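The Blue One

Divina Policarpio had inherited her aunt's house, her aunt's debts to the water company, and three drawers of cloth that her aunt had refused to let anybody cut.

"It's for something," the aunt used to say, whenever a niece came near with scissors. She had said it for as long as Divina had been alive, and then she had died in November without mentioning what.

So the drawers came to the apartment, minus the dresser, in grocery bags. Nestor carried them up. Nestor was her brother and believed that carrying a thing up the stairs gave him a vote on what happened to it.

"Sell it," he said. "Somebody named Gemma Fothergill buys fabric. There's a card at the laundromat."

"Gemma Fothergill buys by the pound."

"It weighs a lot. I can tell you that for free."

Divina put the kettle on and started with the top bag, which was all brown. Their aunt had gone through a brown period. There was a brown for curtains, a brown for trousers, and a brown so stiff that it stayed folded when you unfolded it. Nestor held that one against his chest and said he looked like a filing cabinet. Divina did not argue.

The second bag was lace, or had been before the moths. They gave it a moment of silence and moved it to the chair by the door, where things went when they were leaving.

The third bag was the blue one. Or the green one, depending on which Policarpio you asked.

"Teal," said Divina.

"Green," said Nestor, who had failed his driver's test over a related matter.

She pulled it out by a corner and it kept coming. It had a bit of shine to it, the kind that makes you wipe your hands on your jeans before you touch it and then again after. A receipt dropped out of the folds, from a shop called Favura, for $103.

Nestor read it twice. "She made us reuse tea bags."

"She did."

"I had one coat until I was nineteen."

"It was a nice coat."

"It was her coat, Divina."

She spread the cloth out and tried to get the creases to lie down with the flat of her hand. They went where she pushed them and came back when she stopped, which reminded both of them of somebody. 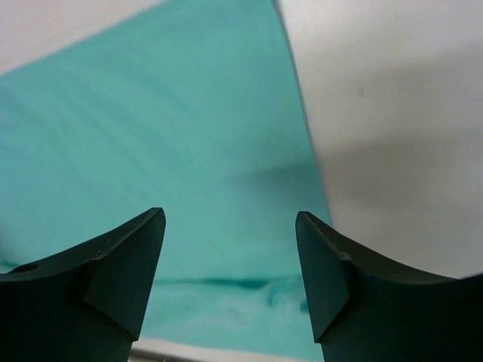
What It Was For

They had theories by the second cup of tea. Nestor favored a wedding, in which their aunt ran off with Jomar Lumbao, the man who fixed her radio once a month for years although the radio had never sounded any better. Divina thought a wedding would have been white, or at the very least brown.

"A tablecloth, then," Nestor said.

"For what table? She ate standing up."

"Curtains."

"She had curtains. You were just wearing the rest of them."

The receipt had something penciled on the back. Divina took it to the window. It was their aunt's handwriting, small and cross, and it said: Too bright. Take back Friday.

She read it out loud. Nestor sat down on the brown.

"She never took it back," he said.

"No."

"All those years. Guarding it."

"Maybe she was going to go next Friday."

Nestor looked at the cloth for a while, and then at the windows, which had no curtains at all, and Divina could see him preparing to use his vote.

"Where do you keep your scissors?" he said.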